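Stop blaming the gripper
August 2, 2025

Third time this year someone has told me the cell at Trerley needs a new gripper. It doesn't. It needs somebody to check the finger screws before the shift, every shift, and write down what they found.

Background, quickly. One arm, two fingers, kitchen plastics. Lids, tubs, racks. Bronix fitted it in February and the handover sheet was one side of A4. One side! Pads to be swapped every 400 cycles. Last set I pulled off had done 707. Shiny as a spoon. Of course it drops things.

And then the meeting, and the quote from Forsberg, and everyone nodding at a new hand with more force in it. More force on a thin tub just gives you a bent tub. Grirside went that way and they are still fiddling with it.

What I'd do instead – pads on the bench, in a labelled box, next to the driver. Re-zero the fingers after every swap, not when you rember. Try it on the awkward stuff first. 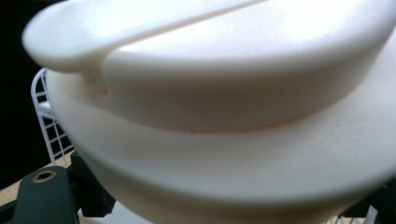 Smooth curved plastic is the honest test, a square block will tell you nothing. If the grip is going off you find out on a round wall long before you find out on a carton.

A set of pads is 80 quid. The new hand is a good deal more then that, and it'll want pads too. Same screws as well, I checked.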